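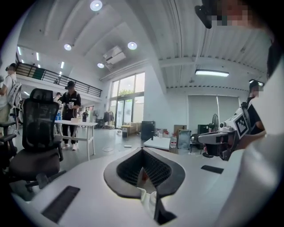
Renting a digital piano from Gestside

How long is the shortest rental?
Two months. After that you pay month to month.

Do you deliver?
Yes, to Wultstead and Flatgate. Stairs cost extra — tell us when you book.

Does it need tuning?
No. Wipe the keys with a dry cloth and keep the cover on.

Can I buy the one I rented?
Yes. The Kneževič 52 is $2,000, less rent already paid.

Prices last changed 7/12/19.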